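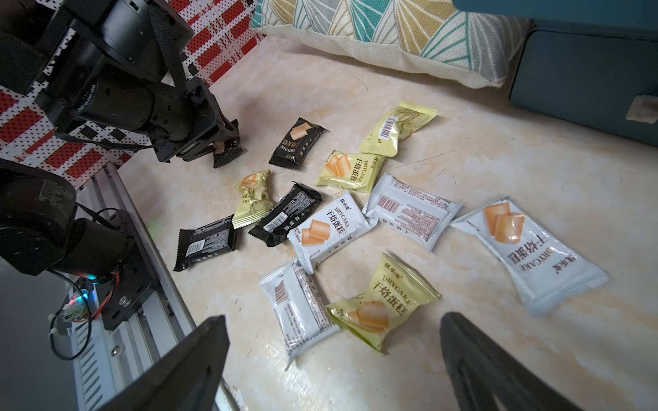

Snack cakes from a case going stale way before the date, what am I doing wrong

Posted in Food Storage & Pantry

ok so I run the snack shelf for our break room at work (14 people on paper, way fewer on a normal day) and I started buying individually wrapped cakes by the case bc it's so much cheaper than the vending machine. The dry sponge type, kind of like a thick crispy rusk slice but cakey. Case of 50. Everybody likes them with coffee.

Problem. First week they're great. Crunchy at the edges, crumbly in the middle. By week three half of them are soft. Not moldy, no smell, just limp and kinda chewy. Date on the wrapper is months off. And it's not all of them, thats what is driving me nuts. I'll open one and it's perfect, the next one from the same box is like a sponge you wash dishes with.

How I keep them: dumped out of the carton into a big plastic tub with a snap lid, the Skamley one from the hardware store, on top of the fridge. Lid is on most of the time. People dig around in it for the flavor they want. We also keep a bag of soft raisin rolls in the same tub because shelf space.

Second case was the same story. Called the shop, they said they'd refund me if I send pictures of bad wrappers but the wrappers look fine?? Can't see any holes. Is it the seals, or the tub, or the fridge, or do I just have to buy smaller amounts. Also can the soft ones be saved, I have a whole pile and I hate tossing food.

Not looking for "bake your own" please. We have a microwave and a toaster oven and that's it.

Posted by tubofcrumbs, Lirnent

11 people found this helpful

Couple things going on here and I think you already listed most of them.

Dry cake goes soft when it pulls in water from the air. Stale bread is a different deal, bread dries out and firms up. So forget everything you know about bread, you want the opposite. Your enemy is damp.

Top of the fridge: bad spot. It's warm up there, most fridges push heat out the back and it rises. Warm, then the AC kicks on, then warm again. Plus if your coffee maker or kettle is anywhere near it you're steaming the tub every morning. Move it to a low cabinet away from the sink and the dishwasher. Free fix, do it first.

The raisin rolls: get them out of there today. Soft bread gives off moisture, dry cake drinks it. In a closed tub the two meet in the middle, so you get tougher rolls and limp cakes. Wrappers slow that down but they don't stop it if the seal is even a little bit off.

Which brings me to the seals. Those pillow type wrappers have three seals, one down the back and one crimped at each end. The end crimps are where they fail. You won't see a hole. Do this instead: fill a bowl with water, hold the packet under, squeeze gently. Bubbles from the end = leaker. Try it on ten or so from the next case right when it comes in, before anybody digs in it. If you get more than one or two leakers, that's the supplier's problem and you've got something to film for the refund. Eat the ones you tested that day, don't put wet packets back.

Other quick check, no water. Packet should feel like it has some air in it, a little puffy. Flat and floppy with the wrapper hugging the cake means the air already went somewhere. Not every brand packs with much air though so compare to its neighbors in the same box.

And the digging. Each time somebody squishes down through the tub for the flavor they like, the ones on the bottom get crimped and creased. Creases right at the end seal open it up. I'd bet your week three softies came from the bottom. Sort by wrapper color into a few smaller boxes, shoe box size is fine. Standing on edge, one layer, like files. Nobody has to dig.

Saving the soft ones: toaster oven, 250 F, out of the wrapper, straight on the rack or a tray. 8 minutes, flip, couple more. They will still feel soft when they come out!! Leave them on the rack till they're fully cool, that's when they crisp. Do not microwave, they go rubbery and then hard like a tile. Once re-crisped eat same day or put in a jar. Anything with cream or jam inside, don't bother with this, and anything that smells off goes in the trash obviously.

Posted by pantrymoth_no, Tufa

2 people found this helpful

just buy less. we had this exact thing at the Eltidier office and went from the big case to the small one every other week, problem gone. yes it costs a little more per piece but you were throwing out half of them so do the math

also those silica gel packs from shoe boxes, people say throw them in. I wouldn't, you don't know where they been. You can buy food safe ones cheap

Posted by kwikstop

3 people found this helpful

Agree with the long answer above mostly. Two things to add from running a concession table at a swim club, which is about the dampest place on earth.

Check your tub lid. I had the Skamley one too and the long sides bow out after a while, so you snap the ends and there's a gap in the middle you could slide a credit card thru. Put a strip of paper under the lid, close it, pull. If it slides right out the lid isn't doing anything. Mine failed on both long sides. I switched to big glass jars with the rubber ring, ugly but they work. A cookie tin with tape around the lid also works for stuff you're not opening daily.

Keep most of the case sealed. Only put out what gets eaten in a few days and tape the carton shut with the rest. I leave the inner plastic liner in and roll it down with a binder clip. Write the month you opened it on the flap, I've got one that says March on it right now and they're still crunchy.

For the ones too far gone even for the toaster oven, break them up small, dry them out low and slow, crush in a bag. Good on yogurt or ice cream, or press it with melted butter for a pie crust. Kids at the pool ate it by the handful.

Don't freeze them btw. Somebody always says freeze them. They sweat inside the wrapper when they thaw and you're right back where you started

Posted by laneseven

Comment from tubofcrumbs: did the paper strip thing, slid right out lol. Rolls are moved, tub is under the counter now. Kettle was right next to it, so yeah. Toaster oven worked on most of the pile, the ones I pulled out too early to eat were still chewy, had to wait. Will do the water test when the next case comes and post what I get

Comment from pantrymoth_no: do more than ten if you have the time, and try from different corners of the carton. the corner ones get banged up in shipping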